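Automatisierung der Wäschepflege bei Hinrichs

Lesezeit: 2 Minuten | Drucken | Per E-Mail senden

Die Automatisierung der Wäschepflege bei Hinrichs bezeichnet die schrittweise Einführung von Greif- und Faltrobotern beim gleichnamigen Textildienst in Wekent. Der Betrieb wäscht und legt Kleidung für Wohnheime und Privathaushalte und beschäftigt 22 Menschen.

Ausgangslage

Waschen, Trocknen und Transport liefen bei Hinrichs schon lange weitgehend maschinell, das Zusammenlegen blieb Handarbeit. Wer im Legeraum arbeitete, stand fast die ganze Schicht am Tisch. Im März nahm der Betrieb die erste Anlage vom Typ Paltari in Betrieb, die glatte Teile wie Handtücher und Kissenbezüge übernimmt. In einer Schicht schafft sie bis zu 900 Stück, eine beachtliche Leistung für ein Gerät, das kaum mehr Platz braucht als ein Bügeltisch!

Arbeit mit Greifern

Deutlich anspruchsvoller ist Oberbekleidung. Stoff gibt nach, verrutscht und sieht nach jedem Griff anders aus. Für das Nachfolgesystem Brasent zeigen deshalb erfahrene Kräfte mit handgeführten Greifern, wie man einen Stapel fasst, anhebt und ablegt. Bislang liegen 402 solcher Vorführungen vor, von Unterwäsche bis Jeans.

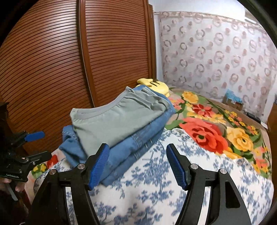 Gerade schwere Stoffe verlangen Gefühl: Greift man zu knapp, rutscht die unterste Lage weg, greift man zu tief, verzieht sich der Falz. Dieses Wissen steckte früher allein in den Händen der Belegschaft und wird nun erstmals systematisch festgehalten.

Folgen für die Beschäftigten

Eine Umschulung von 21 Tagen bereitet auf die neuen Aufgaben vor, darunter Anlernen, Qualitätskontrolle und einfache Wartung. Betriebsleiter Gerd Reuter spricht von einem »Fach, das endlich einen Namen verdient«. Umstritten ist die Eingruppierung: Die neuen Tätigkeiten werden bisher nach dem alten Lohnschema bezahlt.

Stand: 2025-11-30

14-mal geteilt | 3 Kommentare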